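The Spoon Did Nothing Wrong

Every fault report I read at Calby last June blamed the utensils. The skimmer slipped. The turner rotated. One memorable entry said the spoon was "uncooperative," as if it had been asked nicely and refused.
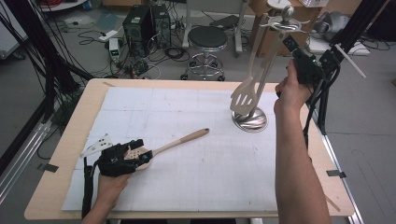
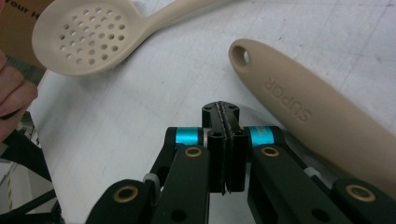

Hand-held grippers and kitchen utensils on the gridded work table.

The real fault was a zero offset. Somebody swapped a finger pad on one gripper and skipped the calibration, so the log said the jaws were 4000 microns apart when they were touching. We recorded 400 demonstrations that way. The policy trained on them, which we called Alhassan, learned to close on thin air with great confidence and then carry the air to the hook.

It took us 9 working days to find this. For most of them we argued about the shape of handles. Trillon, our logging software, had been printing a yellow warning the entire time, in the same yellow it uses to tell you the disk is fine.

I think we blame objects for a dull reason: a slippery handle goes in the report and everyone goes to lunch. A skipped calibration has a person attached to it. In this case the person was me.

The Plotonbridge office now wants a two-page checklist. I'd settle for a red warning and a recorder that won't start until the fingers have been zeroed.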